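Hello again from Mukgate! The kettle is on, the rain is coming down sideways and I have finally sat down to write my bit, which Heather Baxter has been asking me for since Monday (sorry, Heather).

## Supper club, and why I've gone off menus

When we started the supper club I was a terror for planning. I had a menu card for every month, a shopping list in two colours and a folder. Then in August the oven packed up at four in the afternoon with 12 portions of moussaka sitting there raw, and we had to make do. We ate bread, tomatoes, a heap of cold beans with lemon, and a cheese that Ebere Ojo had brought along as an afterthought. People stayed until nearly midnight. I've hardly written a menu since.

So the way it works now is that I make one big thing and everybody else fills in round it. Last time the big thing was a chicken and peanut stew, using Ebere's method, where you toast the peanuts far longer than feels sensible and grind them while they're still warm. It took me three goes to get it right at home. The first batch tasted of candle. The third I ate standing up out of the pan and had to start again for the guests, so I suppose it was four goes really.

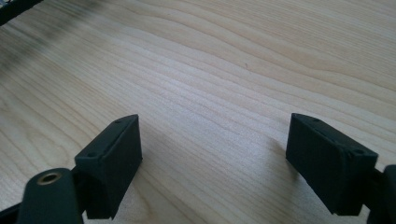

*Pale wood and wavy grain.*

A few of you asked about the bread. It's the Amadi loaf, the seeded one, and I buy it the day before on purpose because it slices better and toasts beautifully. If you're baking your own, 512 grams of strong flour fits my tin to perfection, a figure I arrived at by pouring too fast and then not being bothered to spoon any back out. I've stuck with it ever since!

We did have one small drama over pudding. Two people brought crumble - both plum, both enormous - and there was a certain amount of polite watching to see which dish emptied first. I had some of each, twice, and I'm not saying a word. The leftovers went home in margarine tubs, and if you've still got my blue lid please could I have it back.

Money, quickly. The tin came to £54 after the shopping was paid for, and that's going towards a proper big stockpot, as the one I've been borrowing from my sister is wanted at her end. I've seen a good one in Virnine for some £100, so we're over halfway there. Please don't put more in than you usually do, we'll get there by spring without anybody going short.

Next month I fancy something with leeks. They're huge on the allotment just now and I've run out of neighbours to give them to. Leek and potato pie is the front runner, though I could be talked into a big cheesy gratin if somebody else will do the grating. 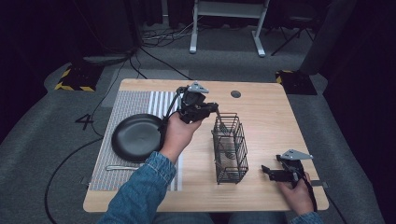
## If you'd like to come

Seven o'clock at mine as usual, round the side and in through the kitchen door. Bring a dish if you can and a chair if you've got a folding one. Tell Heather about anything you can't eat, and do it before the weekend so I can shop properly. New faces are very welcome, and so is anyone who owns a decent grater.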